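Kovurstead Long Table

The Kovurstead Long Table is an annual communal supper held in the town of Kovurstead on the second Saturday of December. Guests eat at a continuous line of tables set end to end along Griffiths Street, with overflow seating in the adjoining hall. The event is catered from shared dishes brought by households and from a central kitchen run by the Kevow Bakehouse.

Format

Seating begins at 5 pm. Each household is allotted one square table and supplies its own cloth, plates and cutlery. The first course is a cold soup of cucumber and soured milk. It is followed by roast mutton or a baked pumpkin dish, and by the ziter, a flat spiced loaf from which the Ziter Bread Prize takes its name. Speeches are limited to two, both given before the loaf is cut.
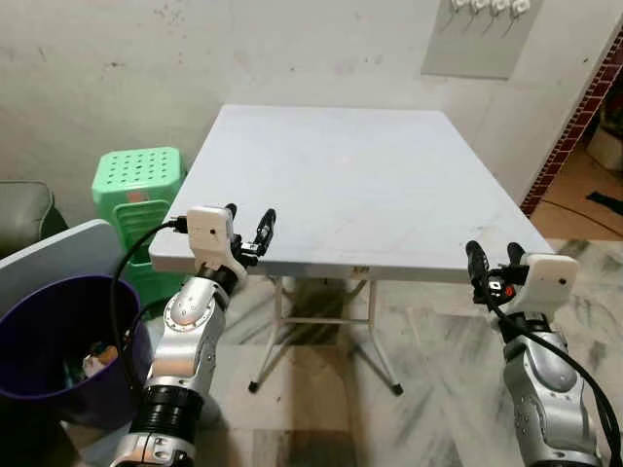

A square folding table with a pale top and metal legs.

Ziter loaf

The ziter is made from wheat flour, treacle, dried currants, caraway and ground ginger. The dough is proved overnight, rolled to the thickness of a thumb and scored into nine portions before baking. Older recipes specify mutton fat, while most bakers now use butter. The loaf keeps for several weeks and is usually baked well ahead of the supper. Entries for the prize are judged on flavour, crumb and the evenness of the scoring.

Attendance and seating

Ticketed attendance was capped at 1000 when the supper moved out of the hall and into the street. The highest recorded figure is 939, and the cap has never been reached. Registration opens in August and closes when the table plan is drawn up.
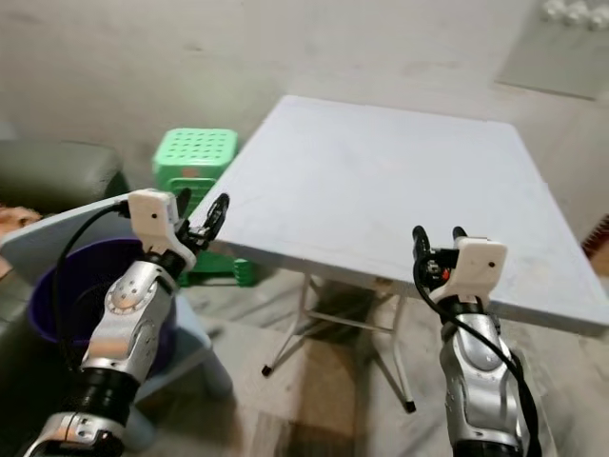
Table allotment follows the order of registration, with households from the same street grouped where numbers permit. Corner positions are reserved for guests using wheelchairs or walking frames. Square folding tables with white tops, of the kind shown, can be joined on any side, which allows the line to turn at the intersection with Mill Lane without leaving a gap. Round tables are not accepted in the street section but may be used in the hall.

Recent events

The most recent supper took place on Sat 12 December. The mutton course was served from two stations for the first time, and the bread prize was divided between a butter loaf and one made to the older recipe.

See also
Communal meal
Spiced bread
Street party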